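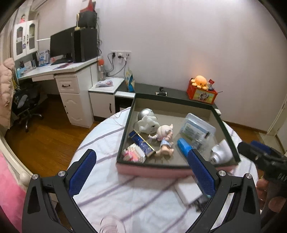

**Two hand-held grippers, same pads, different results. Which one do I keep?**

I've been trying out a pair of hand-held grippers for recording pick-and-place demos, and I'm stuck on the smaller stuff. One came through Vumia, the other is a secondhand Serkov. My test is a big open box of mixed junk on a round table with a cloth over it: plush, little figures, bottles, packaging. I grab a thing, set it on the cloth, put it back. So far I've logged 800 grabs with each one.

Plush is a breeze with both! Clear plastic is where it falls apart. On the Vumia the pads close evenly but I keep squeezing too hard, and on the Serkov one jaw gets there a hair before the other and shoves the thing over. Also the tracking drifts when I reach down into a back corner (only on the Serkov, I think, but I wasn't keeping notes the first evening).

Is the uneven jaw fixable or should I just send it back? I have until the end of October.

**Eliécer Henao**

Fixable, most likely. I had the same thing on a Gauthier last year. Close the jaws with nothing in them and wiggle each side. If one has more play, it's the pivots. Snug the loose one a quarter turn at a time and check that it still opens freely, then redo your zero, or the recorded width will be off for everything after.
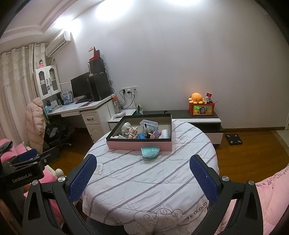

For the drift, try the same reach with more of the room in view. When I stick my camera way down in a box it only gets the walls of the box and loses track of where it is. I come in at a slant now and back out slowly. Out of my last batch of 2,000 I kept 1,995, and before that I was tossing a whole lot more.

**prorance_fan**

just return it, life is short

**Hernán Bermúdez**

I'd do what Eliécer said before returning anything. But swap hands too! I blamed my left gripper for weeks and it was my left wrist. Got 97 clean grabs in a row the day I switched.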